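Reading time: 4 minutes

Humanoid in our sample office since April — what it changed for us

**stusetti** wrote on 2020-09-08:

Hello all. English is my third language, so please be patient with me.

I work in the sample and archive office of a furniture fittings supplier. We keep 400 boxes of samples in wooden cabinets, and when a customer asks for one, somebody must take it out, bring it to the desk and later put it back in the same place. Before April this was done by two of us, and it was perhaps half of my day. Now the firm has a humanoid robot for it, with two arms and legs, and I am the person who gives it the list in the morning.

I want to ask how it went for others, because at our place the feelings are mixed. My back is better, this I must say first. On the other side, my colleague was moved to telephone orders and she did not ask for it. Also I find that I walk much less and talk much less. When I fetched boxes I passed the packing room, and there I heard all the news of the company.

The low cabinets are the part which I was happy to give away. The doors must be fully open and then the robot reaches in under the desk top, where I used to go on my knees:

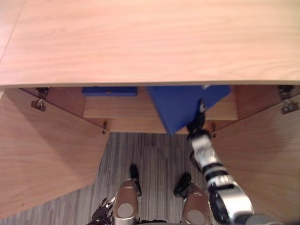 Ita Tully finds this the wrong place to begin. She wrote to me, and allowed me to copy it, that a firm which worries about knees could have moved the boxes to a higher shelf for the price of one afternoon, and that the robot only hides a badly planned office.

I do not fully agree with her, but I could not find a good answer either.

**skovix** replied:

She is right and you know it. We had the same discussion in our warehouse. The management bought the machine first and looked for the problem later. Did they ask you which jobs you wanted to lose?

**stusetti** replied:

They asked us after the purchase, in a meeting. I said the low cabinets and the evening returns. My colleague said "none", and this was written down as "no comment". She is still angry, and I understand it.

**binanness** replied:

I will defend the machine a little. I am 2 years from my pension and I spent most of my working life bending. Higher shelves are a nice idea when you have free walls. We have none. If something else takes the bottom row, I do not care how clever or how stupid it is.

What I care about is the speed. Everybody compares it with a person on a good day. In our department it moved 211 boxes in its first month. A young colleague could do this in less than a week. But he would also complain, and he would leave in spring.

**skovix** replied:

So it is slower, and one person lost her post. Where is the win?

**binanness** replied:

She did not lose her post, she was moved. Please read again.

**skovix** replied:

Moved without being asked. For me the difference is small.

**stusetti** replied:

Please stay friendly, both of you. I did not open this thread for a fight.

My own work has become a kind of preparing. I open things, I clear the way, I check the list, I look at the wrist pictures on my screen when there is a question about a box. It is a new skill and it is not in my contract. I asked for it to be written in, and I wait for the answer. What I look for is mostly the condition of the surface. On a blue panel like this one I see a light scratch by the seam and a few faint specks, and I note them in the book — before, no one noted such marks, and then we argued with the customer who had made them.

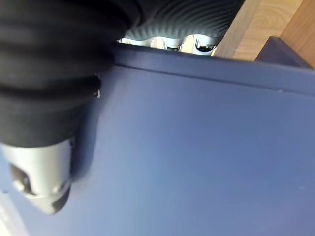 **nibhriain** replied:

Ní Bhriain from the Skovix branch thread, same name, different person from the one you may remember. The book is interesting to me. Who reads it? With us the inspection notes were used later against the packers, when a customer sent samples back. I would ask for a written rule about this before you fill more pages.

**stusetti** replied:

I did not think of this. At the moment only I read it. I will bring it to the meeting together with the contract question.

**binanness** replied:

Ask also who does the work when the machine is in service. With us the answer was "the same people as before", and by then they had other duties. We had a bad fortnight.

**skovix** replied:

On this one we agree.

Recent threads

Scanner gloves: who pays for the second pair?
Over 1000 labels printed with the wrong date, what now
Moved to telephone orders, can I refuse?
Cabinet doors that do not stay open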